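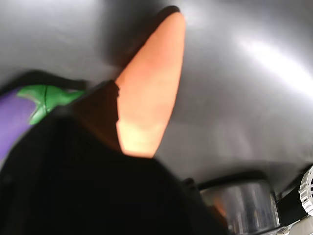
Posted 2 Oct 2025 by the Stundumia robotics club coach

I want to start with the word "works," because student teams use it more than any other word and I have stopped trusting it. Every project talk I sat through in May had a slide that said the arm works. Works how often? Works with whose hand near the stop button? A smooth plastic carrot up against a black gripper finger is a nice thing to put on a screen, and people in the back row will nod at it. It tells you that a finger and a carrot got to the same place. I would like us to ask for more than that before we clap.

(Wait here. Let them look.)

The project is called Leiva. Students at the Stundumia club picked kitchen pickup as their task for the Kurkport meet. Toy vegetables, a pan, two bowls, one arm. The written goal was "sort the vegetables like a person would." I asked them to cross that out. A person in a kitchen doesn't sort vegetables for a score, and half the club couldn't agree on what goes in a pan anyway. They crossed it out and wrote "move the named item to the named place." Duller, and you can grade it.

Next slide. Don't rush this one. 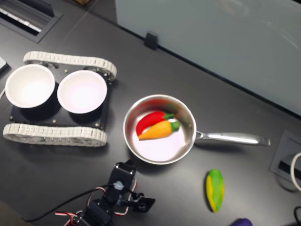
Leiva bench: tracked base with two bowls, saucepan with the pepper and carrot in it, arm at the front.

People always ask about the tracked base first. Fair enough, it looks like the fun part. My question to the team was what it adds to the score. Under the Kurkport rules a bowl is a bowl, and it can sit on a base or on the bare table. They told me they want the base to carry the bowls later on. Fine. Then "later" goes on the slide too, in letters as big as the rest.

The pan I like better. It's shiny, and shiny metal is rude to cameras. If your code only finds red by looking for red, then a reflection of red is also red. A student asked if we could swap in a dull pan. We could. I said no, and I'd say no again – the rules say cookware, and the judges may bring their own.

Now the part about data. The team's log has 2000 recorded moves. That number got a cheer at our open evening and I was the one person not cheering. Two thousand moves by the same hands on the same table is a lot of practice at that table. I asked for two things. Turn the pan so the handle points somewhere else. Let a student from another team lay out the vegetables. Both requests were met with groans.

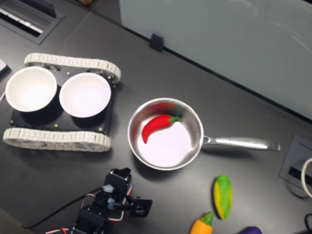

So I'm not going to give you a success rate today. The sheet we have mixes up clean grabs with grabs where someone nudged the item first, and until those are in separate columns any percentage is decoration. The students know this. A couple of them are in the room and are probably tired of hearing it.

What I will say for them is that they write down the failures now. In spring they didn't. The log just had gaps in it, and you had to guess that a gap meant a drop. Skuvwood's team lent us their sheet layout, which has a box for "what went wrong" that you can't leave blank. I'd recommend it to any club – even one with a better arm than ours.

If asked about cost: send them to the parts list, don't guess from the stage.

If asked whether this teaches kids AI: I think it teaches them to keep a log and tidy their wires. I'm less sure about the rest. Ask me again after Kurkport.

If there's time, take the question about the rule change. If there isn't, skip to the sign-up sheet by the door.

2 comments | 2 shares

Contact the Stundumia robotics club | © Stundumia robotics club | Back to top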